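서랍 과제 중간 정리

2021-02-14

동아리 로봇 조작 팀에서 서랍 과제를 맡은 건 작년 12월이다. 사람이 집게를 양손에 하나씩 들고 시연하면 그 기록으로 정책을 학습시키고, 나중에 팔에 올린다. 팀 이름은 Ceka로 정했다. 지도해 주시는 분은 Vija Rimkutė 선생님이고, 대회 이름은 Haslow다. 예선까지는 시간이 좀 남았다.

과제는 단순하다. 탁자 위에 투명한 서랍형 정리함을 두고, 서랍을 열고, 작은 물건을 넣고, 닫는다. 글로 쓰면 한 줄인데 시연을 모으는 데 한 달이 넘게 걸렸다. 지금까지 119개를 찍었고 그중 20개는 버렸다. 버린 이유는 대부분 시작 위치가 규칙에서 벗어났거나 중간에 손이 멈춘 것이다.

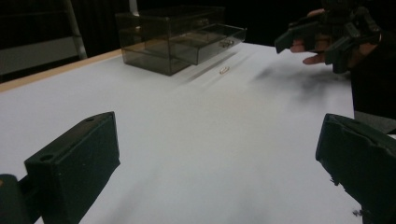 서랍은 조금 열린 상태, 작은 물건은 정리함 오른쪽 앞.

물건이 작을수록 어렵다. 손가락 끝이 두꺼워서 탁자에 바짝 붙이지 않으면 헛집는다. 너무 붙이면 끝이 탁자에 쓸린다. 나는 처음에 속도를 줄이면 될 줄 알았는데, 느리게 하면 기록이 길어지고 머뭇거리는 동작까지 같이 들어간다. 선생님은 그냥 평소 손으로 집는 속도로 하라고 하셨다. 그렇게 바꾸고 나서 한 번에 13초 안쪽으로 들어왔다.

정리함도 문제였다. 반투명이라 뒤가 비치고, 조명 방향에 따라 모서리가 잘 안 보인다. 불투명한 상자로 바꾸자는 의견이 나왔지만 대회 규정에 투명 용기라고 적혀 있어서 그대로 간다. 대신 탁자를 흰색으로 통일하고 다른 물건은 전부 치웠다. 그림자는 아직 해결하지 못했다. 손을 들고 있으면 탁자에 크게 번진다.
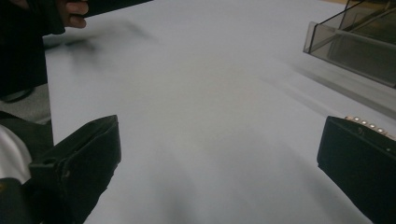 두 손을 어떻게 나눌지도 계속 바뀌었다. 처음에는 왼손이 서랍, 오른손이 물건이었다. 이렇게 하면 정리함이 오른쪽에 있을 때 팔이 꼬인다. 지금은 정리함에 가까운 손이 서랍을 맡는다. 대신 시연자가 시작 전에 어느 손인지 소리 내어 말하고, 기록지에 적는다. 귀찮지만 나중에 파일을 분류할 때 훨씬 편하다.

학습은 Ilteo라는 우리 서버에서 돌린다. 지난주 결과는 성공률 55퍼센트. 실패는 거의 다 집는 단계에서 났다. 서랍을 여는 쪽은 손잡이 위치만 맞으면 잘 된다. 그래서 다음 주에는 물건 위치를 더 넓게 흩어 놓고 다시 찍을 생각이다. 닫는 동작은 일단 손대지 않는다.

기록지 양식은 동아리 게시판에 올려 두었다. 시연을 도와줄 사람은 게시판에 가능한 시간을 댓글로 남겨 주면 된다.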